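What I take with me for the long days
23/10/2023

Since February I have a new habit, and I want to write a little about it. Before a long day I put everything I am going to eat and drink between breakfast and dinner on the table, and I look at it before it goes into the bag. Before, I was packing in the corridor with one shoe on, and at eleven o'clock I was already buying a pastry at the station in Skornska.

The list is very short now. One apple, one snack bar, one bottle of water. On Thursdays, when I have the late train to Venter, I add a sandwich with cheese.
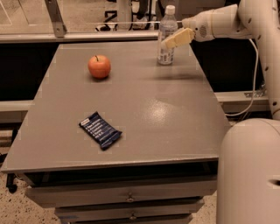
My sister finds this too little, and maybe for her it is. I sit most of the day, so I am not so hungry. The bar is for the afternoon, usually at three, when my head becomes slow. I have tried many kinds. The ones covered with chocolate are the best in taste but in summer they melt, and once I had to wash the whole pocket of my bag.

With apples I am more difficult. I like them hard and a little sour, and the big shop in Dinolia has mostly soft ones. On the market I pay 20 more for a kilo, but I eat them all, so in the end nothing is thrown away. I wrap the apple in a cotton napkin - otherwise the keys make holes in it.

Water was the hardest thing to learn. I used to drink perhaps 200 millilitres before lunch and then I had a headache on the way home. Now the rule is that the bottle must be empty before I close my computer. I don't always manage.

Next week I would like to try dried plums in the place of the bar. If somebody knows a small box which really closes, please write it to me in the comments. Mine has lost its lid.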